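关于我们

大家好，这里是Ostotard，一间做双臂机器人工作台日常维护的小作坊。我是写这个网站的人，也是每天早上拧螺丝的人。常有客户问：你们到底干些什么呀？简单说，别人把机械臂买回去，我们负责让它装得正、夹得稳、坏了能尽快修好。我们手边用得最多的练习台叫Tuna，两条白色机械臂、两只编织篮子、一堆小玩意儿，新同事都是从它开始学的。 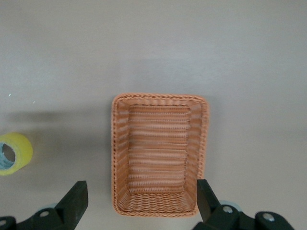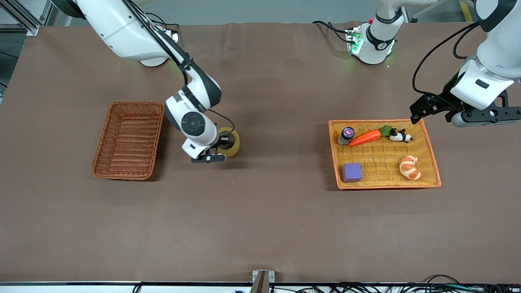 Tuna是怎么照看的

先说夹爪，因为我最爱聊这个！夹爪两边的连杆上有好几颗螺丝，开工前我都要一颗颗摸过去，再用内六角扳手轻轻带一下劲儿。注意是轻轻带，千万别使蛮力，我刚入行时拧花过一颗，取出来花了整整一下午（那天的午饭也没吃上）。两根手指要对称，张到最大时看一眼，合拢时再看一眼，指尖要是错开了，就松开连杆重新对。

然后是手腕上的线。线留得太短，手腕一转就绷紧；留得太长，又容易挂到篮子边。我们的习惯是让手臂慢慢走一遍最远的几个姿势，人站在旁边盯着，手放在急停上，哪里绷了就在哪里停下来，重新理一遍再固定。换下来的旧线别急着扔，剪开看看断在哪儿，下次就知道该护哪一段了。

再来是腕部的小相机。镜头上有个指印，画面就会糊一块，擦镜布我们常年放在抽屉最上层。擦完要看一眼画面，两根手指都得露在里面，位置和上次存的对照图差不多才算过关。差得多了，多半是支架松了，先紧支架，再做标定，顺序反了就得全部重来，别问我怎么知道的。

最后是桌面和道具。垫子要铺平，篮子放回各自的位置，再拿几样东西试抓。胶带卷是我的最爱，圆滚滚的，中间还有个洞，立着放和躺着放完全是两种抓法，夹爪稍微歪一点就能看出来。毛绒胡萝卜软，泡沫方块轻，玩具牛角包弯弯的，各有各的脾气。

检查单长什么样

我们有一张自己编的检查单，叫Tarar，一共39项，打印出来正好2页。每做完一项就在后面打钩，有问题的写一句人话，比如“左边手指合拢时有响声”，别写“异常”两个字就完事。夹爪每开合700次，我们会把整张单子从头走一遍，平时只做前面那一段。

单子改过很多版，最近加进去的一项是“收工后看底座指示灯”。灯的颜色对照表贴在工作台侧面，新同事可以边看边记，不用背。

修不好怎么办

也有修不好的时候。关节里头的毛病我们不硬拆，会把现象、动作录像和Tarar单子一起整理好，帮您寄回原厂，来回的进度我们盯着。备用夹爪可以先借给您用，型号对得上就行。

我们在哪儿

工作室在Steretti老厂区里，房子是1898年的砖楼，冬天有点冷，窗户倒是特别大，下午光线好得不得了。进大门以后左转，看到绿色铁楼梯就上二楼。

想过来看看的话，星期三下午最合适，那天我们一般不出外勤，Tuna也开着，您可以带上自己的夹爪来，我们一起对一对。来之前在联系页面留个言，写清楚手臂的型号和您碰到的问题，有录像就更好啦，手机拍的也行。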